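# Can a Robot Do Your Chores Yet?

Maybe you have a job at home that you don't like. It might be folding socks, or putting away the forks and spoons. Wouldn't it be nice to hand that job to a machine?

Some machines can help already. A dishwasher washes dishes. A robot vacuum rolls across the floor and picks up crumbs. But the dishwasher can't carry your plate in from the table, and the vacuum can't pick up the toy car that is in its way. Each machine does one part of the chore, and a person does the rest.

## Why is a sock so hard?

Think about a sock. It can be flat, rolled up, inside out or stuck in the leg of your pants. You know it is a sock every time. You also know how to pick it up, and you don't have to think about your fingers at all.

A robot arm has to be told, or has to learn, where the sock is and where to squeeze. Then it has to check that the sock came along. Qiuyue Song teaches a robot class for kids at the Ketik workshop, and one March morning she gave her class a test. Everyone put on thick mittens, closed one eye and tried to fold a shirt. The fastest folder took 84 seconds. Without mittens, the same girl took 12.

"Now you know how it feels to be a robot," she told them.

## Stiff things are easier

Hard things keep their shape. A box is the same box today and tomorrow, so a machine can learn its size and corners. Many robots in factories pick up the same part, in the same place, again and again. One might do that 400 times before lunch — and if the part is turned a little the wrong way, it may miss.

Shop work falls somewhere in the middle. Take fixing computers. The parts are stiff, but the space inside the case is small and full of cables, and cables bend like socks do. A hard drive is the part that stores your files and pictures. In some computers it sits in a plastic holder called a caddy, and the caddy fits into a slot called a bay. A person can feel when it is lined up. A robot needs to hold it at the right angle and get it past everything else.
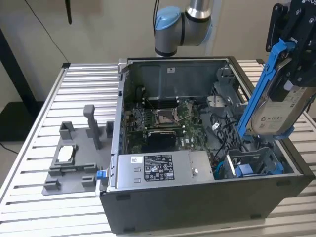
The caddy is the bright blue part in the gripper. In the next two pictures, look for the blue caddies at the lower right inside the case.

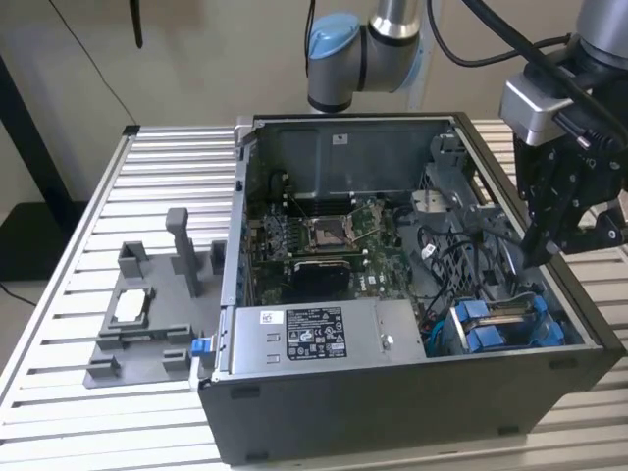
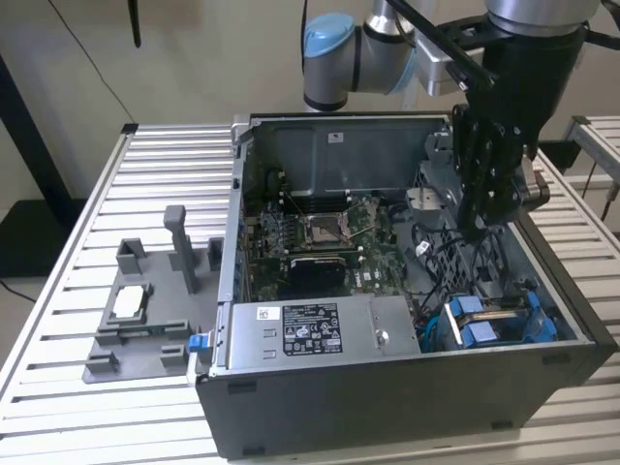 Jobs like this one are good practice for robots. The case stays still on the table, and there are only so many places a part can go. Your bedroom is much harder. Things move around in it every day, and a robot would have to know that the rock on your shelf is a treasure and the candy wrapper next to it is trash.

## So, can they do it yet?

Some chores, yes. Some, partly. Robots can do a lot when the job is the same each time and the things they touch are stiff. They have more trouble with soft things, messy rooms and surprises.

## Try it yourself

Write down every step for putting one spoon in a drawer. Don't skip anything — you have to open the drawer first, and your hand has to let go of the spoon at the end. Then read your steps to a friend, who must do only what you say. If your list has fewer than 9 steps, your friend will probably get stuck. Fix the list and try again.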